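4.2 Small rigid objects

The second task group of the Lotden set covers items that a household member would normally handle with both hands: padlocks, key rings, jar lids and clothes pegs. Each item is placed singly on the table within reach of both arms. The policy receives the wrist views and joint positions, and no object model is supplied. We collected 1632 demonstrations for this group and held out 19 starting poses for evaluation.

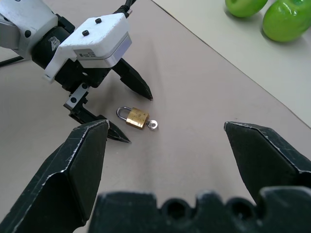 Figure 7. Wrist view from one arm in the padlock task. The second arm's gripper is open near the brass body.

Grasp selection was the main source of error. A padlock offers two usable regions, the body and the shackle, and the arms must agree on which of them each will take. The Vuvholm baseline assigns regions by distance alone, so both grippers often approach the body at once. Our method fixes the assignment before either arm closes, at the cost of a 2 second delay per attempt. We do not consider either system ready for unattended use in a home. Turning a key remains outside the scope of this group and is treated in Section 5.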